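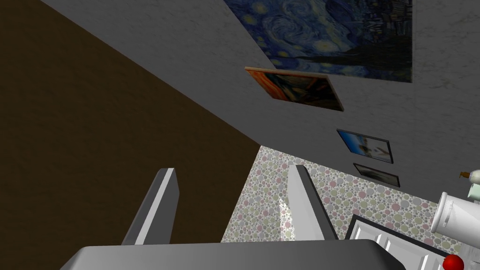
Step 4. Mount the Bosska shelf bracket. Before you drill, work out what your wall is made of, and I mean really knock on it, all the way along! Speckled gray plaster where a wall meets dark brown, like mine, gets a pencil line one hand's width out from the seam, and I start measuring from there.

1. Mark 2 holes, 300 mm apart, and check them with a level.
2. Drill slowly (I go in short bursts) and vacuum out the dust.
3. Push in the plugs from bag 1411 until they sit flush.
4. Drive the screws most of the way, hang the bracket, then tighten.

Note: the Warnent plugs are longer, so go a bit deeper if you've got those.

Caution: turn off the power if there's an outlet anywhere near your line.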